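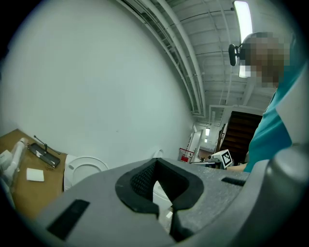
4.2 Site rules for hand-held gripper collection

Figure 3. View from the hand-held gripper at the Dromlow site. Operator at right, face pixelated; square marker on the small white box above the hand.

We wrote the rules after the first round at Dromlow, not before, and it shows in the early logs. The version below is the one used from October on, at both Dromlow and Landeg. It borrows the layout of the Paltier lab checklist but drops most of the arm-specific items (speed limits, fenced zone, e-stop test).

Faces. Every face gets blocked out before a clip leaves the site machine. Whole head, not just the eyes. In Figure 3 the blocks are large and coarse and we keep them that way — finer blocks looked nicer in the Zudlow tool but we did not trust them. Reviewers check 200 stills per batch by eye. One miss and the batch goes back.

Markers. Square printed marker, flat, no creases. Check it before each session and again after any break. Do not cover it with a sleeve or forearm. A worn print gets replaced, not taped over.

Table and floor. Clear a space for the task before starting; leave other items where they are if they belong to the room. Walkways and stairs stay open. Operators wearing a head-mounted device do not use stairs with it on, this was the one rule people argued with.

Sessions. Up to 70 minutes, then a rest of 12 minutes. Two operators sign the sheet, the one holding the gripper and the one watching. If only one is on site, no session.

We make no claim that the list is complete. Lens cleaning is missing from it and should of been in, and nothing is said yet about visitors who walk into a shared hallway mid-clip.

Comments (3)

gripnotes: Is the 200 picked at random or spread evenly over the batch? Matters a lot for short clips.

author: Random. Will fix the text in v2, thanks.

tabletop_ed: We use nearly the same rest rule. Wrists gave out befor the batteries did.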